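Student Life > Clubs > Features

The Club That Taught a Hand to Wait

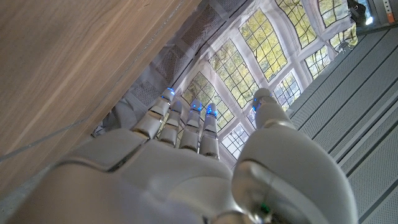
The club's right hand at the edge of the table, fingertips lit blue.

Suha Twal would like it known that the hand can't play piano. People ask. Her grandmother asked, then asked again in March, in case there had been progress.

"It can close on a sponge," Twal says. "It can close on a sponge very well. I've stopped trying to make that sound bigger than it is."

Twal is a junior and the current president of the robotics club at Tomlow College, a title she says she won by leaving the room to take a phone call. The club has 10 members and one ambition this year, which is to enter the Laur Student Manipulation Challenge and finish it. Last year's team entered and did not finish. Their robot spent its final run gripping the corner of the table, and kept gripping it until a judge asked whether anyone would mind if they moved on to lunch.

"I would like to say we learned a lot," says Baptiste Leblanc, who wrote most of that code and is the only member of last year's team who came back. "We learned where the table was."

The table still comes up a good deal. Every task in the challenge begins on one, and a fingertip that arrives a little low meets wood before it meets anything worth picking up. Leblanc's fix, after a winter of drafts, was to make the hand slow down as it gets near a surface, stop, and check before it closes. He calls this "the pause." Everybody else calls it "Baptiste having a think," and there is a variable in the code by that name.

The fingertips glow blue, and so does the end of the thumb. Visitors love it. Twal has been asked whether the lights mean the hand is angry.

"They're the reason anybody walks over at the club fair," she says. "Then I start talking about joint limits and they walk away again."

Money is the other subject. The club runs on 900 dollars a year from student activities, plus 3000 from Dresside, a packaging firm across the river whose owner came to an open night and stayed until the building closed. The spending is recorded in a spreadsheet that Leblanc describes as mostly cables. One line reads "sponges, various," and Twal defends it with some heat.

Their faculty adviser, Pramila Agarwal, teaches statics and sits in with a stack of grading. She gives advice when asked and sometimes when not. Her one firm rule is that every run gets written down, including the embarrassing ones, and the log for this semester stands at 140 entries.

"Students want to write 'failed' and go home," Agarwal says. "I make them write how. 'Thumb got there first.' 'Thumb got there first again.' After a page of that, even a sophomore will look at the thumb."

The thumb is, by general agreement, a problem. It's much bulkier than the fingers, and under the old timing it tended to push small objects away before the others had closed in. Twal rewrote the timing over break so that the fingers move first. She tested it on a sponge, a tape roll and an egg, in that order – the egg was Leblanc's idea, and so was the cleanup.

Has it worked? Twal tilts her head. The tape roll is good. The egg is "a conversation." The challenge also includes a key and a folded cloth, and she would prefer to discuss those in a few weeks.

Leblanc is more cheerful. He graduates in May and has promised to leave his notes in better shape than he found them, a bar he considers low. Asked what he'd count as a good result at Laur, he takes long enough to answer that Twal starts laughing.

"Letting go of the table," he says.

Recent in Features
Issa Sabbagh on Thirty Pages of Bylaws for a Chess Club
Elsie Nepia Repaints the Boathouse, Again
Fakby Hall's Laundry Room: An Oral History
What the Debate Team Argues About on the Bus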